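Broltura Laundry Handling Guidelines: Frequently Asked Questions

These answers cover the Broltura working rules for arm-mounted grippers used around household washing machines. They apply to site operators, integrators and anyone preparing a laundry task for review. Where a site has stricter local rules, the local rules take priority.

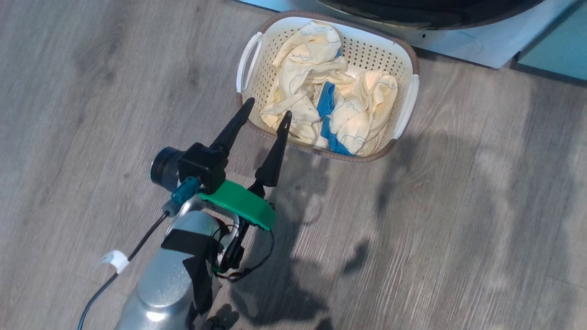
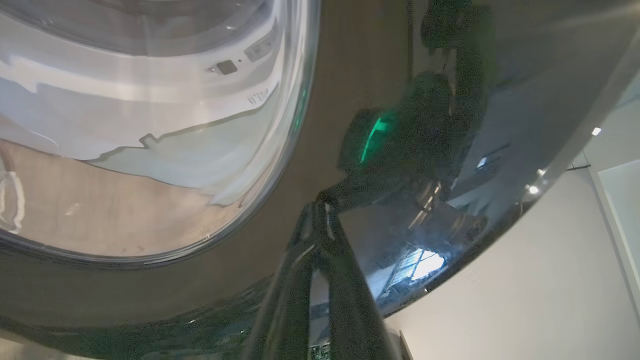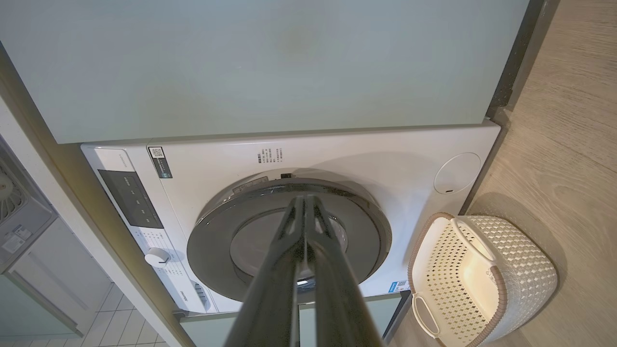 Two-finger gripper at the laundry station: near the basket (first) and at the washer door (second and third).

Which tasks fall under the guidelines?

Loading, unloading, door opening and closing, and basket handling. Detergent dosing is covered separately in the Famport supplement. Folding is out of scope.

Do the rules apply to teleoperated arms?

Yes. The control method makes no difference to the contact limits or the stop requirements. Teleoperated stations must also log the operator's station number with each run.

What is the maximum contact force on a washer door?

The limit is 40 newtons at the fingertip, measured at the outer ring of the door. Contact with the glass is not a permitted way to push the door shut. Use the ring, on the side opposite the hinge.

How fast may the gripper approach the door?

Fingertip speed must not exceed 70 millimeters per second during the last part of the approach. The slow zone is set by the site and recorded on the station sheet. A dark, glossy door can return poor depth readings, so the slow zone must be set from the measured door position and not from live depth alone.

Should the fingers be open or closed on approach?

Closed or nearly closed for pushing on the door. Open for picking up garments or taking a basket handle. The task file must state the finger position at the start of each step.

Where should the basket stand?

On the floor, clear of the door swing and within reach of the arm without full extension. Mark the position with floor tape if the station is used for repeated runs. A basket that has moved outside its mark is put back by hand with the arm stopped.

Are there restrictions on garments?

Items with ties, cords or long straps may be handled, but the grip point must be on the body of the garment. If a tie wraps around a finger, stop the arm and free it by hand. Do not open and close the gripper repeatedly to shake it loose.

How should cables on the arm be secured?

Clip or tape them so that no loop can catch on a basket handle or the door. Check the routing at full wrist rotation in both directions – a cable that is clear at rest may not be clear at the end of travel. Loose tape ends should be trimmed at the next service.

How often are fingertips inspected?

Before the first run of the day, and again after any unplanned contact. Fingers are replaced at 4,000 grip cycles or at the first visible crack, whichever comes first. Ezeani fingers and Tondeo fingers have different mounting screws and must not be mixed on one gripper.

Can a person reach into the basket during a run?

No. Press stop, wait for the motion light to change, then reach in. At least 2 people must be on site whenever the arm is powered, and one of them must be within reach of the stop button.

What has to be recorded after a stop?

The step number, the finger position, the cause if known, and whether anything was touched by hand. Entries are made before the arm is restarted. Stops with no known cause are kept open until the monthly review.

When does the current version take effect?

It applies to all stations from February. Station sheets prepared under the previous version remain valid until the next scheduled inspection.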